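# Who Picked the Tile? Speaker notes

Talk for the Tudside Homeowners' Evening, library meeting room. 5 minutes of questions at the end, fewer if Lorcan Heffernan is in. 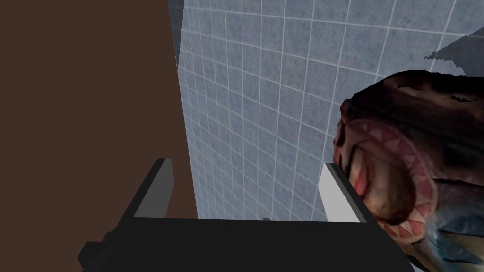 **Opening (slide 1)**

Good evening. I spent nineteen years managing small renovation jobs, mostly bathrooms and kitchens, and tonight I want to talk about how people make decisions when they are tired and the store closes at six.

I'm supposed to be talking about budgets. The flyer says budgets. We'll get to budgets.

Ask: who has redone a room in the last few years? Hands. Who still likes it? (Wait. Enjoy this.)

**The decision nobody remembers making (slide 2)**

When I go back to a finished job, I ask the owners why they chose what they chose. They'll tell me at length about the faucet. The faucet has a history. They saw one like it in a hotel and drove to three showrooms.

Then I ask about the grout color and get a blank look. One of them says, "Didn't you pick that?" I did not pick that. I have the email.

Point to make: people spend their attention in the order the choices come up. The first few get a week each. The last few get chosen standing up, with a coat on, and you'll be looking at the results for longer than you'll have the car.

**The Bianchini job (slide 3)**

Concetta Bianchini has let me tell this one, on condition that I say she was right.

Concetta was right.

She wanted a plain bathroom, and she came to the first meeting with a sheet of paper that said PLAIN BATHROOM. Her contractor, who will remain nameless because he still lends me his trailer, heard this as the start of a negotiation. By the second week she had been offered a niche, a second niche, a heated rail and a mirror that told her the weather. She lives next to the window.

What she did well:

- She kept the sheet of paper and brought it to every meeting.
- When anyone offered an extra, she wrote it on the back with the price and said she'd call.
- She did not call.

The back of that sheet added up to more than $1,000 before anybody had lifted a floorboard. Hold up the copy here. Let people in front read it. Do not let Lorcan keep it.

**Allowances (slide 4)**

Slow down for this one, it's where the money goes.

An allowance is a number in your quote that stands in for something you haven't chosen yet. Light fixture, allowance $148. It looks like a price, sitting in the same column as the prices. It is a guess, made by someone who would like the total to look friendly.

Then you go to the store and find that $148 buys you a light fixture in the sense that it lights up. The one you want is $178. That's only thirty dollars, so you say yes. Fine. There are a dozen more lines like it, and you'll say "it's only" at every one.

Two things to ask for:

1. A list of every allowance in the quote, on its own page.
2. The name of one real product you could buy for each number.

The second request makes for a very quiet phone call.

**Samples, and how they lie (slide 5)**

A sample is small, clean and sitting under store lighting. Your room is none of these. Take it home. Stand it up if it's going on a wall and lay it down if it's going on a floor. I have watched a grown man hold a floor tile over his head to see how it would look.

Leave it there overnight. Look at it in the morning before coffee, when you have no charity in you.

If more than one person lives in the house, everybody looks separately and writes it down. Rianne Meijer and her husband spent a month politely agreeing on a yellow that each of them believed was the other's favorite. They have since sold the house. I'm told the two facts are unrelated.

(If this gets a laugh, move on. If it doesn't, move on faster.)

**Living through it (slide 6)**

Short section. Cut it if the people before me run over, and the gutter man always runs over.

- Agree on a start time and an end time for noise.
- Decide where the crew will wash their hands. If you don't decide, it will be the kitchen sink, with your lunch in it.
- Pick one person in the household to give answers. A crew that gets two answers will use the one that suits them.
- Have one evening a week when nobody mentions the job. Liesbeth Groen put a jar on the table, a dollar per mention, and paid for a decent part of her own vanity.

**Change orders (slide 7)**

You'll change your mind. Everyone does. I've changed mine about the door to my own laundry room, and I'm writing this in October with a curtain up.

The thing is to get it in writing, with the price and the extra days, on the day you ask. Text message is fine. Back of an envelope is fine if both of you sign it. What doesn't work is "we talked about it by the van." Toon Boersma has talked about a great many things by the van, and in his memory every one of them was free.

Read out his message here. He has given permission, though I don't think he understood what for.

**The last ten percent (slide 8)**

At some point the room will be nearly finished, and it'll stay nearly finished. One switch plate. One strip of trim. A cabinet door that opens if you ask it twice.

Hold back the final payment until the list is done. Say so at the start, cheerfully, so it doesn't come as an insult later. Walk the room together, write down what's left and put a date on it.

I say this as someone who has been on the other side of it. The final payment is a wonderful cure for being busy elsewhere.

**Close (slide 9)**

Handout is on the chair by the door. It has the allowance page, the change order form and my number. The number is for people with questions about quotes. It isn't for people who want me to come and look at their neighbor's fence.

Likely questions:

- *Should I take the cheapest quote?* Find out what it leaves out, then ask me again.
- *How much extra should I set aside?* More than you've got in mind. They'll want a percentage. Ask the age of the house first.
- *Can I do the tiling myself?* Look at the last shelf you put up.
- Lorcan's question, which will be about drains. Refer him to the gutter man.

Stack the chairs and return the clicker to the front desk.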